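Gripper loses vase in kitchen sim after about 200 steps – fault or settings?

Kollen Forum > Simulation > Grasping and contact

Posted 3 Jul 2025

bench_mule
I'm running the pick-and-lift task in the Kollen simulator, using the stock kitchen with the marble counter. The object is the white vase with the long neck. The arm closes on the neck, lifts, holds for a while, and then the vase slides out and falls onto the counter. In my last batch of 500 episodes it dropped 103 times. The log says the grasp is fine right up to the moment it isn't. No joint limit warnings and no collision flags. We want to run the same controller on the real arm in October and I'm not comfortable with that until I know why this happens. Has anyone seen it?

tarn_ox
What does the finger force look like over time? If it sags before the drop you have a controller problem. If it stays flat you have a contact problem.

bench_mule
Flat. Commanded and measured sit on top of each other until the vase goes.

tarn_ox
Then I'd look at friction first. The default friction on the glossy objects is very low in the last two releases. I raised it on mine and the drops went away.

pellet_stove
Raising friction until the drops stop is not a fix. You get a nice number in the simulator and then a broken vase on the real bench. We did that last year with a set of Bradmont fingers and it cost us a wrist sensor.

tarn_ox
I said look at it. I didn't say crank it. The default is wrong for glazed ceramic and I have bench measurements that say so.

pellet_stove
For your ceramic. You don't know what his is.

bench_mule
I can settle part of that. The real vase is glazed, and I haven't measured it. Friction in the simulator is at the default. I stopped one episode during the hold, same as all the others up to that point. Arm base is on the dark pad beside the counter, two-finger gripper, grasp on the narrow part of the neck.

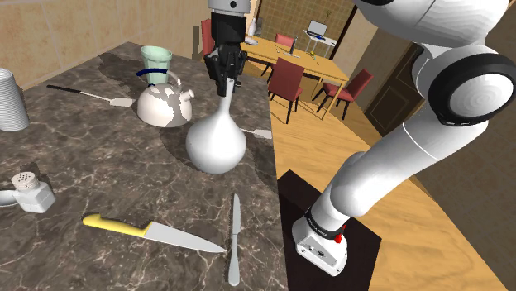 Can a low physics rate make an object slip even when the grip force is constant?
A low rate lets small contact errors add up at every step, so the object can creep between the fingers until it drops, with no change in the force reading.

That is from the solver notes and I had forgotten it was in there. I'm on the default rate. I'll log the position of the vase relative to the fingers and see if it creeps.

gridlock_dan
Please do that before touching anything else. Also check where you are holding it. The neck is thin and most of the mass is in the round part, well below the fingers. Any side acceleration and it wants to swing like a pendulum about the contact points.

quillwort
Seconding the pendulum thing. We use the Hashemi planner and its default speed profile has a jerk at the end of the lift. You can't see it in playback but the contact forces show it.

bench_mule
Logged it. The vase creeps down from the first step of the hold, a tiny bit each step, in every episode I checked. On the bad ones it also rotates a little. In the episode I followed closest it let go at step 226. Planner is Hashemi here too.

pellet_stove
So that's your solver, plus a bad profile on top of it. Friction was never the main thing.

tarn_ox
Low friction makes creep worse. Both can be true.

gridlock_dan
Halve the timestep, leave friction alone, rerun the same seeds. Then change the profile separately. If you do both together you won't know which one helped.

bench_mule
Halved the timestep, same seeds. Drops went from 103 to 19. Then I put the smooth profile in as well and got four. The four that are left all start with the grasp off center on the neck, so that's on my grasp selection. Runs take almost twice as long now, but I can live with it.

pellet_stove
Four is still four if people are standing near the real one. Do you have a slip check in the controller?

bench_mule
No, only a force threshold, and as you can see that never fires.

pellet_stove
Then I would not run it in October without one. Stop the arm on relative motion between fingers and object. Force alone will tell you everything is fine while the thing is leaving your hand. And keep the bench clear while you test – no knives, no glass.

quillwort
The Vundel package has a slip monitor you can bolt on. It's fussy to tune and it gave us false stops for a week, but it does catch this.

tarn_ox
I'd still measure the real vase before October. A tilt test takes ten minutes.

bench_mule
Will do the tilt test and try the Vundel monitor. I've filed the creep as ticket 344 with the log attached. If you have the same thing on other objects please add it there and not in this thread.

gridlock_dan
Added mine. It's a bottle, same pattern.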